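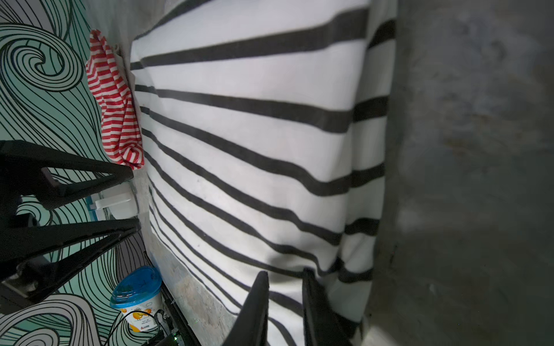

Nelu Coman
Member, Benchtop Automation board

Two-arm cell, one wrist camera per gripper, cloth folding. The arms are the Tandell kind on a common front rail and the fingers are plain black ones. Since the last firmware update the right gripper closes short of the cloth maybe one time in seven. The left one is fine. Tandell support says "recalibrate the wrist camera." I have done that 2 times and I don't believe it's the camera. They say that about everything. Before I waste another evening, what would you check, and in what order? The cell has nearly 2000 cycles on it and I have never retightened anything.

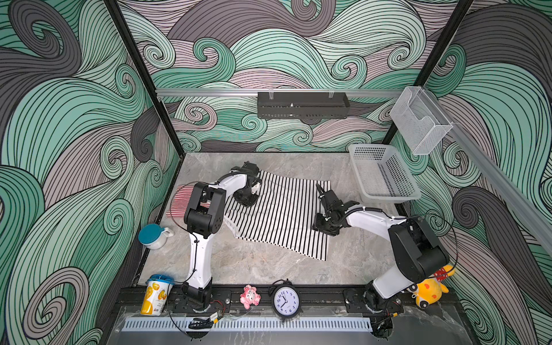
Bartosz Pawłowska

I wouldn't blame the camera or the firmware yet. You changed one thing and noticed a fault, fine, but at that cycle count with no retightening I'd want the bolts ruled out first.

Power off, arms supported. Take hold of the right arm at the elbow and rock it. Then the base. If the base shifts on the rail at all, stop there and fix it, and only then calibrate. Calibrating over a loose base just saves the wrong number. Mark the bolt heads with paint pen afterward so you can tell next month whether they moved.

Then check the cable wrapped along the forearm. Run the wrist slowly by hand through its full travel and watch for the cable going tight before the joint reaches its stop.

Also, clear the front of the floor. You have a clock and plush toys along the rail, one of them leaning on the right arm's base. I doubt it's the cause but I'd move it before arguing with support.

Nelu Coman

Did the rocking test. The right base moved. Not much, but I could feel it and the left doesn't do it. Tightened it, reran the calibration, and parked the wrist over the top edge of the cloth to compare where the fingers sit.

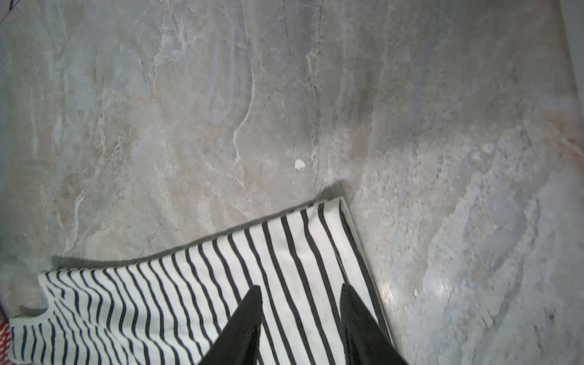

I ran 40 closes after that and had one miss, so better, but I'm not calling it solved on one run. I'm also not convinced marble-pattern flooring under a wrist camera was ever a smart choice, whatever the kit manual says about it. Has anyone tested a plain mat?

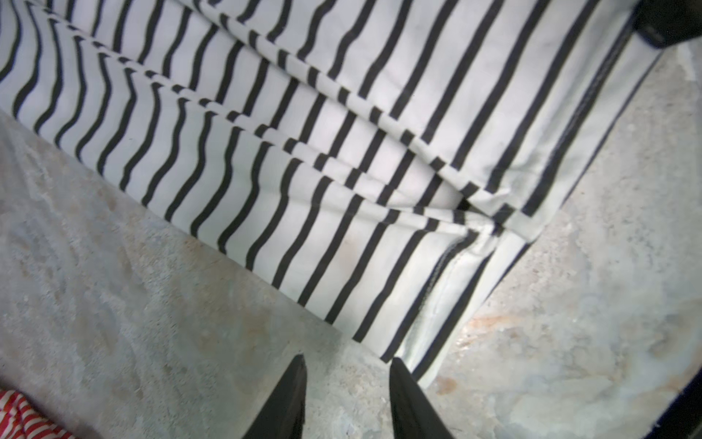
Fingers by the hem, cloth folded over, red-and-white piece in the corner.

akpan_r

mine did this too, new finger pads from Branow fixed it. just buy those

Bartosz Pawłowska

Maybe, but pads won't help a finger that stops short. Try a plain mat and leave everything else alone for a day, or you won't know which change did it.

Print this page | E-mail this page

Related
Retightening schedule for rail-mounted arms
Wrist camera drifts after firmware update
Brundton controller: reading joint error logs
Forearm cable keeps catching at the elbow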